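Project report – trade ties between Zarnport and its overseas investors
Ekkachai Klinhom, handed in 1/20/21

Question was why firms stopped putting money into the port after the new duty rules came in. Read the harbour records back to 1849, mostly skimmed the early ones. Sent letters to 18 firms, 13 wrote back. Steller and Bestent gave the longest answers.

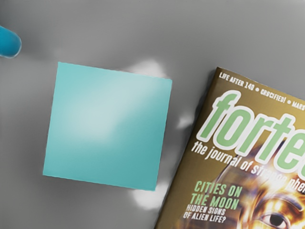
Page 13

Findings. Main complaint was the permit wait, not the tax itself. Firms from outside the region need two stamps, local ones need one. The embassy promised to fix this in September – no change yet that I could find. Bestent has put its warehouse plan on hold untill the rules are clear. Steller is carrying on but smaller.

Still to do: shipping figures, and the bit on visas wich is thin.

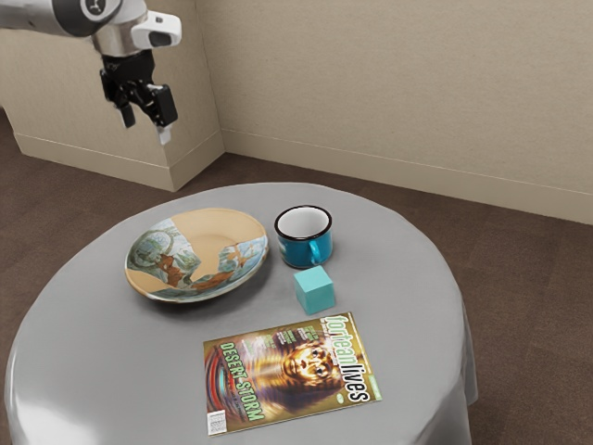 Song thought the permit part was fair but said the report lets the embassy off too lightly, and wanted the text of the trade agreement put in as an appendix. Will add it if there's time.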